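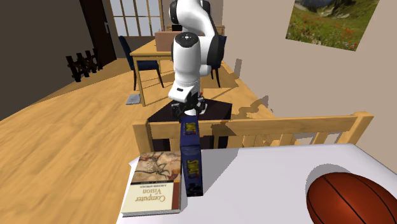

The simulated dining room: the arm has hold of the dark blue SMAC box, with the Computer Vision textbook lying next to it.

I went to the Brindix open day with a notebook, a packed lunch and a budget sheet I'd been quite proud of on the train. By the time I came home the sheet had arrows all over it and two of the lines were crossed out altogether. So, a useful day!

For anyone who hasn't read the earlier posts, I look after equipment for a small teaching workshop, and we want to buy our first robot arm next year. We've got money promised but not released, and I have to put the request in by February. Brindix sell arms and grippers, and they also sell the planning software that lets you try a job out on a computer before you sign for any hardware. I'd gone for the arms. I came away mostly wanting to talk about the software.

There were 14 of us in my group, a mixed lot from colleges, a couple of packing firms and one museum store. They gave us coffee (good) and a lanyard (itchy), and then took us straight into the planning room, where the simulations were up on big screens. I'd pictured grey blocks on a grey floor, the sort of thing I remember from years ago. What we got was a proper room, with a wooden floor, navy dining chairs, a window at the far end and even a painting of a meadow on the wall. The arm sat on a dark cabinet behind a chair, and the things on the white table included a basketball, of all the awkward shapes to pick up.

That chair got us talking more than anything else. The arm has to come over the back of it to get to the table, and the woman next to me said straight away that her benches at work were just as cluttered. It made me realise I'd planned for the arm and given no thought at all to what stands round it. Our workshop is full of stools. I had a line for the arm, one for the gripper and one for the computer, and nothing for moving furniture, a decent stand or a guard. All of those are on the sheet now.

The tall thin box was a good one to look at too, because most of what we'd want to pick up is boxes of one kind or another. I asked how wide the fingers would open on a real one and was told to measure the fattest thing we'd ever want to lift, then measure the most fragile, and bring both numbers to the sales talk. Fair enough. I hadn't done either. If you're planning a visit like this, do your measuring before you go and you'll get a lot more out of the people on the stands.

After that we went through to the hall, which was noisier and much colder – bring a jumper. Iveo had the stand nearest the door and they were showing a smaller arm on a trolley. I liked the trolley more than I expected to. We've got two rooms and I'd assumed we would have to choose one of them, but being able to wheel the thing across the corridor might win over the colleagues who think it'll only ever get used by my lot. The catch is that you have to set it up again each time you park it, and the chap on the stand reckoned on 30 minutes for that until you get the knack.

Mfinanga were next along, and they do leasing. I'd always thought of leasing as the expensive way round, and it may still be, but their sheet had the servicing set out on its own line and I could at last see what a year of upkeep might look like. On my own plan I'd put 70 per cent of the money into the arm itself. Having sat down with the leasing figures over my sandwich, I think that's too much. Training, spares, a second set of fingers, somebody to come out when it stops... it all has to come from somewhere.

Lunch was in a marquee and the queue was long, so I was glad of that sandwich. I did have a slice of their lemon cake.

The afternoon talk was about choosing between quotes and was a bit dry, though I did write down one thing with a star by it: ask every seller to quote for the same job, written out in the same words. I'd been asking each firm what they'd suggest, and of course I've now got three quotes for three quite different things. I'll be rewriting that email this week. Grarkis, who make the stands and cabinets, have said they'll price against a drawing if I send one, and I quite fancy doing the drawing.

Parking was easy, by the way, and there's a bus from the station, but it's more than a mile from the stop to the gate and there's no pavement for the last bit. Next time I'd share a taxi.

The planning software has a trial licence for up to 5 people, and I've put our names down for it. First job is to build our own room in it, stools and all, and see where an arm could go.

Last updated: September 26, 2025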